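3.2 Collecting the cleaning episodes

The two-arm cleaning task was set up as part of the Flistance course project. Students taught the robot by guiding it through short household jobs and then trained a policy on the recordings. We kept 949 episodes after filtering, all from furnished rooms in Nevport. Each episode was capped at 500 steps, and a run that hit the cap was dropped from the training set.

Students worked in teams of 5. One person operated both arms, and the others reset the room and logged errors. Teams swapped operators during each session, so the data includes both careful and hurried styles. We did not try to even this out.

Bedroom corners gave the most trouble. With a bucket against the wall and a bed close by, the arms have little room to turn, and the elbow of one can block the path of the other. Figure 4 shows the left gripper at the rim of the bucket and the right gripper holding the dustpan by its handle.

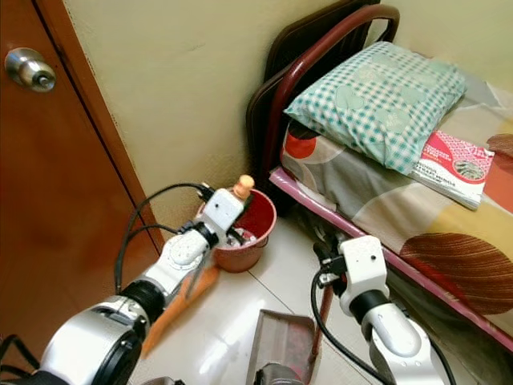 Figure 4. Two-arm work in a bedroom corner.

We scored grasping and arm placement separately. A grasp was marked as failed if the handle slipped before the next motion began. Placement was marked as failed if either arm touched the wall or the furniture. Two students labeled every episode, and disagreements were settled by watching the recording again at half speed.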